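Label-first garment handling

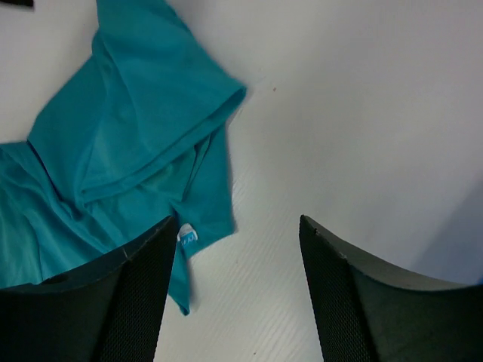
Category: Robotic manipulation methods

Label-first garment handling, also called the Cleltside method, is a procedure in robotics for picking up and straightening a crumpled piece of clothing with a two-finger gripper. A small camera at the robot's wrist looks for the sewn-in care or size label, and the position of the label is used to decide where the fingers should close. The method was developed at the Cleltside laboratory in Stundport by a group led by Gifty Quansah, and it is most often applied to T-shirts and other light knitted garments.

Background

Clothing is difficult for robots to handle. A rigid object keeps its shape when it is moved, and a program that has seen it once can usually recognize it again. A shirt dropped on a table may settle in almost any arrangement of folds, with most of its surface hidden under the rest. Earlier work at Cleltside tried to estimate the full shape of the garment from an overhead camera before any contact was made. The estimates were slow to compute and often wrong where several layers of cloth lay on top of one another.

Quansah's group proposed that a full estimate was not needed for the first grasp. On many shirts a label is sewn into a seam, and a seam is one of the few parts of a garment whose place in the finished article is known in advance. A label that can be seen therefore gives the robot one dependable point of reference, even when the rest of the shirt cannot be interpreted.

Procedure

The wrist camera is carried over the garment at close range, pointing down past the fingertips. In a typical view a turquoise-blue shirt lies folded over on itself on a white tabletop, with a narrower strip of cloth hanging from the fold and a small white label attached to it near the left finger. The printing on the label is too small and blurred to read at this distance. The method makes no use of the text. The label is treated only as a pale patch set against colored cloth.

When a candidate patch has been found, the arm moves until the patch lies between the two fingers. The program then searches the nearby cloth for an edge that may belong to the same seam. The fingers are lowered on both sides of this edge and closed, and the garment is lifted 6 centimeters from the table. A second view is taken while the cloth hangs. If the label is still close to the grip, the grasp is accepted and the robot goes on to straighten the shirt. If the label has moved away or is no longer visible, the cloth is released and the search begins again, up to a limit of 5 attempts.

Equipment

The gripper used in the published work was the Gulletti, a parallel design with tapering dark gray fingers. The inner faces of the fingers carry a fine textured pattern that provides grip, while the outer faces are smooth. The group reported that fingers with smooth inner faces tended to let thin cotton slide out during the lift. The tabletop was lit evenly to limit hard shadows, which the detector could mistake for seams.

Results

The main trial used 60 starting arrangements, each made by dropping a shirt onto the table from a fixed height. The robot obtained an accepted grasp in 44 of them. Most of the remaining cases were arrangements in which the label was completely covered, so that the search had nothing to find. A smaller number were caused by folds in which the label lay close to an edge from a different layer, and the fingers closed on the wrong piece of cloth.

Blur from the motion of the arm was also studied. Slight blur along the edges of the garment had little effect on finding the label, but it made the seam search less reliable. The later version of the program brings the arm to a brief stop before the seam search starts.

Limitations

The method depends on a visible label and cannot be used on garments whose care information is printed directly on the fabric. White shirts are a known weak point, as the label offers little contrast with the cloth. Side-seam and collar labels must also be told apart, for the two lead to different straightening motions — the original program assumed a side seam in every case.

Related work

The Sulemana procedure, developed separately, begins by shaking the garment and looks for its lowest hanging point. It needs no label but generally requires a second arm. A combined approach, in which the robot turns to the Sulemana procedure after the last failed label search, has been described by the Cleltside group.

See also

Cloth manipulation
Parallel gripper
Wrist-mounted camera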